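The Murnmont Excursion

The Ministry said the trip would broaden us. I was fourteen and had been broadened before, by a bus to a cement works, so I packed a book.

There were 57 of us chosen for the youth arts festival, and on the last morning they drove us up to Murnmont to see the ruined abbey. The guide said it had stood for 700 years. The sign at the gate said 635. I asked which it was and she said both, depending. 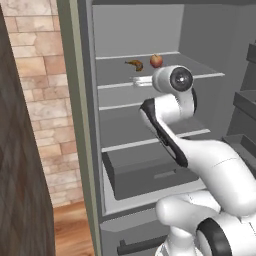
My part in the festival was a folk dance from Tatis, a town I had never seen, taught to me by a man who had never seen it either. We did it again on the abbey lawn for the officials. Lunch came late, at 2, and by then I was thinking of a banana and a red apple side by side on the top shelf of a refrigerator, and of how little culture there was in either.

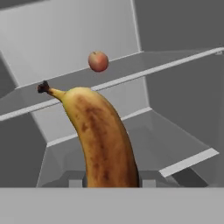
The officials talked about heritage. One of them said the stones were speaking to us - I listened, and heard the bus engine. Their skin was pitted and dark in patches, like a banana gone to freckles with a brown streak down its face, and they had been patched with new cement. I thought I knew where it came from. 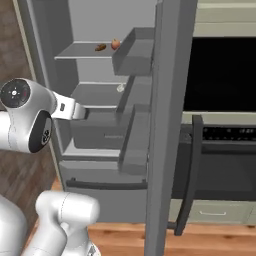
The group from Grolliseck cried on the way down, and the choir from Reinholz sang to them. I kept my face to the window. They were promising to write every month, and I gave it until July. At home I stood in the kitchen with the refrigerator door swung wide open, looking at gray shelves, and my mother asked what I had learned. I said the abbey was very old. She asked how old.

"Depending," I said, and my feet went through the first steps of the dance.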